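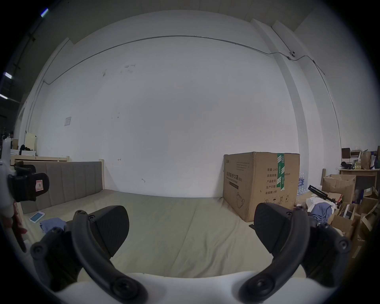 3 min read

The Faltholm Fitted Sheet

I've been selling bedding out of the Mitton shop for 8 years now and the question I still get asked most is "will it stay on?" So let's start there. Yes, it stays on. The Faltholm has elastic the whole way round, not just at the corners, and the pocket takes a mattress up to 40 cm deep, topper included. If you've got one of those enormous pillow-top jobs, measure it first (with the topper on, please, I've had a few people forget) and if it's over that, send me a message and we'll sort out a deep one.

The fabric is a cotton and linen blend that I get from Natália Bartoš, who I met at a trade fair when we were both hiding from the rain under the same awning. It's 80 per cent cotton, the rest linen. I tried a full linen version on my own bed for most of a winter and loved it, but my husband said it was like sleeping in a tea towel, and he wasn't totally wrong! The blend has the nice dry feel in summer and softens up a lot quicker.

Colours

Oat, Pebble, Gum Leaf and a dark blue called Tesby, named after the street I grew up on. Pebble is the one I'd pick if you've got a grey bedhead or pale timber and don't want to think too hard about it. Oat is warmer and looks a bit yellow under some bulbs, so have a swatch first if you're fussy. Swatches are free, just ask. Gum Leaf is out of stock in king until January.

Sizes

Single, king single, double, queen, king. The label is sewn in at the bottom right corner so you can find the right end in the dark.

Washing

Warm wash, line dry if you can, tumble on low if you can't. Skip the fabric softener, it leaves a coating and the sheet goes a bit slippery. You'll get some lint in the first two washes and then it settles down. It will crease. I don't iron mine and I never will, but if you do, catch it while it's still slightly damp.

A note on the old version

If you bought a Faltholm before we changed the elastic and yours has gone baggy, bring it in or post it back. Svatopluk Jelínek does our repairs and he'll put the new elastic in for $8 plus postage. He's only in on a Sunday so allow a couple of weeks. He also does the Wainwright quilt covers if your buttons have come off.

Price and postage

Queen is $200 for the set, which is the fitted sheet and two pillowcases. The fitted sheet on its own is $71 in single, other sizes are in the drop-down. I don't sell the flat sheet in a set any more as so many of you were leaving it in the cupboard, but you can still add one at the checkout.

Orders in before 2 pm go out the same day. Pick-up from the shop is fine too, just ring the bell at the side door.

Add to cart
Request a swatch
See the matching pillowcases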